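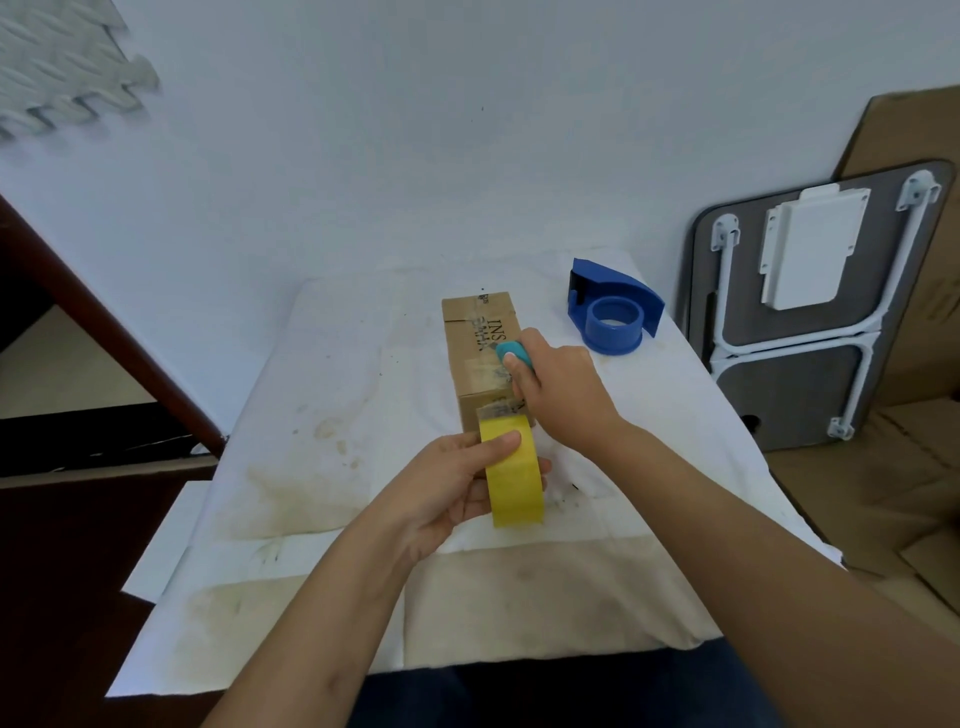
Figure 8.1 Trimming tape at the front face of a small carton. The empty hub of a blue tape dispenser faces the worker.

Chapter 8
Closing and Reinforcing Small Cartons

Hawi Gebretsadik

8.1 Scope

Chapter 7 dealt with the selection of cartons and the filling of voids. This chapter covers the closing of small cartons by hand with pressure-sensitive tape. A small carton, for the purposes of this book, is one that can be turned on the bench with one hand and weighs no more than 20 pounds when filled. Larger cartons, and cartons closed by machine, are treated in Chapter 9.

On completing the chapter the student should be able to identify the seams of a regular slotted carton, choose a tape width and length for each, apply center-seam and wrap-around closures, and judge when an old carton should be reinforced or discarded.

8.2 Terms

Center seam: the line along which the two outer flaps meet.
Edge seam: the line between a flap and the adjoining end panel.
Overhang: the length of tape carried past an edge and pressed onto the next face.
Wrap: a band of tape that passes around all four sides of the carton and meets itself.
Core: the ring on which tape is wound. Printing on the core normally gives the country of origin and sometimes the width; it says nothing about the condition of the adhesive.

8.3 Tools at the Bench

Three tools are enough for the work in this chapter: a roll of tape, a dispenser, and a short-bladed cutter. A bench dispenser holds the roll on a hub and parts the tape against a serrated edge. It gives clean, repeatable lengths and suits center seams. A roll held in the hand follows corners more easily and is preferred for wraps, but the free end must then be cut with a separate tool. 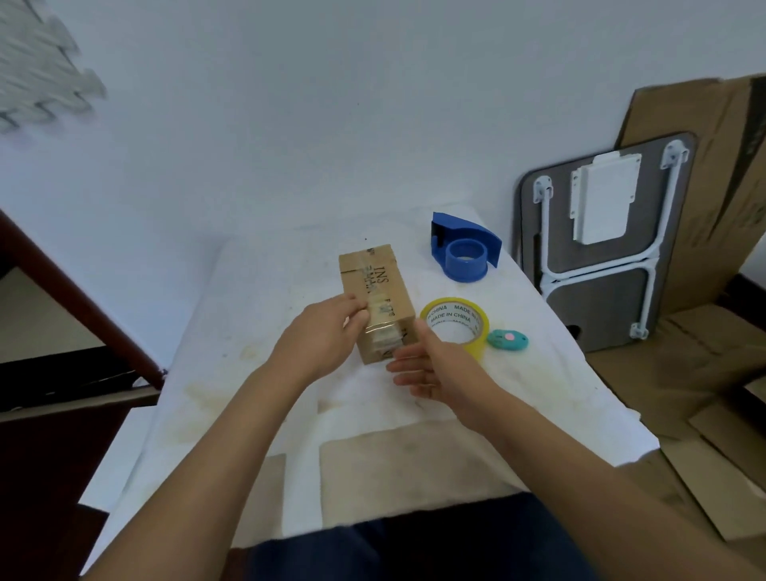 Figure 8.2 Small carton standing on end, with layered clear tape around its middle and lower sections. Tape roll and teal cutter at right; dispenser behind.

Short safety cutters are recommended over utility knives. The blade should project only far enough to part the tape – a deeper cut will score the board and weaken the corner. The cutter is kept on the side of the working hand, and the blade is withdrawn before the carton is turned.

8.4 Reused Cartons

Corrugated board loses stiffness each time it is creased. Layers of tape restore some strength to a panel but do not restore a crushed flute. Old tape should be left in place if pulling it would lift the face paper. New tape is laid across firm board wherever possible, as it bonds poorly over wrinkles.

In the Perdale exercises (see Appendix C), 122 reused cartons were closed with a single center strip and dropped on one corner. Of these, 21 opened at the edge seam. Adding one wrap reduced the number to 13 in a second set of the same size.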